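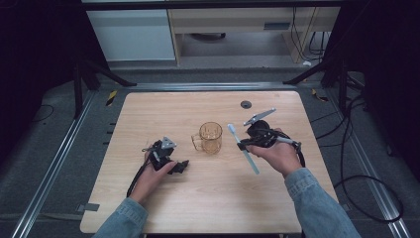 The Butbridge Story, Finished at Last

July 3, 2026

I sent my story off to the Butbridge short fiction competition this morning. It came in at 2284 words, and the limit was 2500, so for once I didn't have to spend the last evening taking out adjectives.

I started it in April from a prompt in our writing group. We pull two slips from an envelope, one with a place on it and one with a job, and write for twenty minutes. I got "ferry" and "piano tuner". Most of what I wrote that night was poor, but there was one line about a man who tunes a piano on a boat and then can't get off because the weather has turned. I kept that and threw the rest away.

The first full draft had 11 characters in it. Aurélien Hervieu read it and wrote in the margin of page three, "Who is Mrs Harasym and do I need her?" I was annoyed for a day or so. Then I went through and found that she came in, asked what time it was and never appeared again. She went, along with the purser and both of the schoolboys. The name Harasym was too good to lose so I gave it to the tuner.

The island is called Iltard. I made that up by writing syllables down the side of a shopping list. I did look it up afterwards in case it was a real place or something rude in Norwegian, and found nothing.

The ending gave me the most trouble. In one version he gets home and his wife has sold their own piano. In another he stays on the boat for good. I liked the second one but it read like a fable, and the rest of the story has timetables and sandwiches in it. What I sent has him on the quay at Iltard, waiting, with the tuning lever still in his coat pocket. Aurélien thinks it stops a page too soon. He may be right, but I'd read it 27 times by then and couldn't tell any more.

Results are in the autumn. The entry form asked for a biography of up to fifty words and I spent nearly an hour on it, which is longer than the opening paragraph took.

Next I want to go back to the one set in the dentist's waiting room, which has been in the drawer since last year. It needs a new title, as "Stotodent" only makes sense if you've already read to the end. I'll put the first page up here when I've typed it out.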